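Corridor table

A corridor table is a table kept in a hallway or other passage of a shared building and used for short tasks, small displays and setting things down. The term covers both furniture bought for the purpose and ordinary desks or dining tables moved out of a room. It is distinct from the console table, a narrow piece that stands against the wall of a private home and mostly holds lamps, keys and mail.

Origin of the term

The name was in use among school and office furnishers before it appeared in print. Szymon Krawczyk used it as a heading in the first Krawczyk catalog, where it described a plain four-legged table with rounded corners. The firm Millero later sold a similar model as a "passage table," but the older name stayed in use. A survey of shared buildings by Uriel Cisneros listed 1,334 tables standing in hallways, most of which had first been bought for classrooms or meeting rooms.

Construction

Tops are commonly wood or a wood-colored board, since a mid-brown surface hides scuffs better than white. Rounded corners are preferred where people walk past, and some building managers require them. A depth of 60 centimeters is usual in narrow passages and 80 centimeters in wider ones. Heavier tables may be left loose on the floor. Light ones are often fitted with rubber feet, which keep the table from creeping when someone leans on it.

Work mats and cloths

A mat or cloth is often laid on part of the top to mark out a working area. It protects the finish and keeps small items from sliding, and a strong color makes it easy to find pale paper or thin parts. Green is common. Mats may be plain or patterned, including patterns that resemble grass, and those with rounded corners are less likely to curl or catch on a sleeve. Zusell sells square mats in 3 sizes. Cloths are cheaper and can be washed, but they wrinkle and shift more easily than mats.

The rest of the top is left bare for items waiting to be used, such as stickers, paper cutouts or a closed laptop.
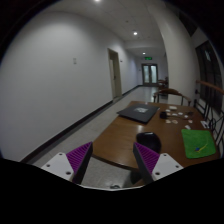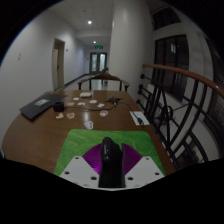 Brown wooden tabletop in an indoor corridor, with a green covering on part of it.

Uses

Sorting and arranging paper pieces is a frequent use, especially where a nearby room has no free surface. Pieces are spread over the bare wood and brought to the mat a few at a time. Other uses include signing in, wrapping, handing out printed material and brief work on a laptop.

Placement and care

Fire rules in many places limit what may stand in a passage, and a table that narrows an exit route generally has to be moved. Wood tops are wiped with a damp cloth and dried. Sticker residue is softened with a little vegetable oil and lifted with a plastic scraper; the Wornex care sheet advises against metal blades on any finished top. Mats should be taken up now and then, as grit trapped underneath leaves fine scratches.

See also

Console table
Desk pad
Folding table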